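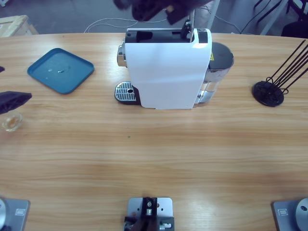 玄关正对阳台门，到底要不要挡一下？
6月 晚上9:40　发帖：半亩青苔

各位好，潜水很久了，第一次开帖，话有点多，大家多包涵。

我们上个月刚搬进Flustdale小区，房子是二手的，格局我挺喜欢，就是一开门，视线笔直穿过客厅，一路看到阳台的推拉门。我婆婆来住了两晚，临走的时候很小声地跟我说，这叫穿堂，气进来就跑了，存不住，最好在玄关立个东西。她人很好，从来不强加什么给我，所以她难得开口，我反倒上了心。

可是我又真心喜欢那道光！傍晚下班回来，钥匙一转，整条走廊都是金黄色的，一天的累都散掉一半。要是立一面实墙，光就没了。走廊净宽100厘米，放柜子又怕挤。我先生的意见是“随便你”，等于没有意见。

想请教大家：屏风、纱帘、植物，哪一种比较合适？顺便说一句，我家是朝东进门，如果这个有关系的话。

——————

晚上9:58　老榆木

先欢迎你呀，搬新家是喜事。你婆婆说的穿堂，在形势派里确实算一条，不过没有严重到要砌墙的地步。老一辈讲“喜回旋，忌直冲”，意思是让气走得慢一点，拐个弯再进屋。你在客厅靠玄关的那一头铺一块圆角的地毯，再摆一张矮凳，人走到那儿自然就绕一下，气也跟着绕了。我自己家住了8年，就是这么处理的，家里一直平平顺顺（也可能是我脾气好，哈哈）。

朝东进门属木，可以用一点绿色和原木色，忌讳大面积的白色金属，金克木嘛。

——————

晚上10:15　Kenna Baird

我来唱个反调，希望楼主别介意。我做过好些年室内陈设，客人里信风水的、不信的都有，我的体会是，先别急着想“化解”，先在家里住满一个季度再说。你自己都写了，傍晚那道光让你一进门就松下来，这不就是你最需要的东西吗？为了一条规矩把它挡掉，我觉得可惜。

至于五行，楼上说忌白色金属，我不太同意。东边的门用金属，要看多少、看摆在哪里，一个白色伞架能克得了什么呢？真按这个算，门锁都得换成木头的了。

如果真的想做一点遮挡，我会选半透的纱，浅米色，挂在阳台那一侧，风来的时候轻轻动一动，很好看。

——————

晚上10:31　老榆木

Kenna老师说得有道理，我是说“大面积”，伞架当然不算。不过纱帘挂在阳台那一侧我有点保留，入口这头还是直的，气照样一路冲过去。要挂也应该挂在玄关这一头。咱们各说各的，让楼主自己挑。

——————

晚上10:47　豆沙圆子

我是过来人，来讲讲花钱的教训。我家也是穿堂，当时一冲动在Duvell订了一座落地木格屏风，花了928块，样子是真漂亮，可是我家有个三岁的小朋友，第二天就把它当成迷宫跑来跑去，撞歪了两次。后来搬去书房当背景了，倒是意外地好用，在那儿看书心很静。

所以有孩子、有猫狗的，落地又轻的东西一定要慎重。楼主家里有小朋友吗？

现在我玄关放的是一盆龟背竹，底下垫了个25厘米高的花架，叶子刚好在视线的位置，光从叶子缝里漏过来，地上全是影子，我女儿每天要去踩影子。

——————

晚上11:02　半亩青苔（楼主）

天哪，大家回得这么认真，我边看边跟我先生念，他居然放下手机听完了！

没有小朋友，有一只很胖的橘猫，所以落地屏风应该是第一个排除的，谢谢圆子姐姐替我省了钱。踩影子那段看得我心都化了。龟背竹会不会对猫不好呀？我好像在哪里看到过。

Kenna老师说先住满一季，我想了想，其实我心里也是这么盼着的，只是怕婆婆觉得我不把她的话当回事。

——————

晚上11:09　豆沙圆子

啊对！有猫就别放龟背竹了，猫咬了嘴巴会难受的，我家没猫就没想到这层。换成散尾葵吧，或者袖珍椰子，这两样对猫都安全，就是可能会被啃得秃一点。

——————

晚上11:20　湖边的Stulix

路过说一句不太中听的：穿堂风在夏天是好东西，很多人想要南北通透还买不到呢。关了门它就不是穿堂了，平时阳台门留条缝，冬天关严，我看就够了。气不气的，我一直没感觉到过。

——————

晚上11:34　Kenna Baird

Stulix这话我赞成一半。通风确实难得，可是“一眼望穿”的那种不安，很多人是真的有，跟信什么没有关系，坐在沙发上老觉得背后空空的，这个值得照顾一下。楼主可以试试把沙发转一转，让靠背别对着门。

婆婆那边，我倒觉得可以请她一起去挑那盆植物。Buthelezi花市早上去比较好，下午叶子都晒蔫了。她提的意见你接住了，光也还在，一盆散尾葵就把两件事都办了。

——————

晚上11:51　老榆木

这个主意好，我服气。散尾葵属木，跟东门也合，我没话说了。记得选叶尖不发黄的，盆别用尖角的。

——————

晚上11:58　半亩青苔（楼主）

刚刚给婆婆发了消息，本来以为她睡了，结果秒回，说她要带自己的小推车来。沙发我们明天先转过来试试，橘猫占着最中间那一格，得先跟它商量。等植物到家了我再来汇报，晚安各位！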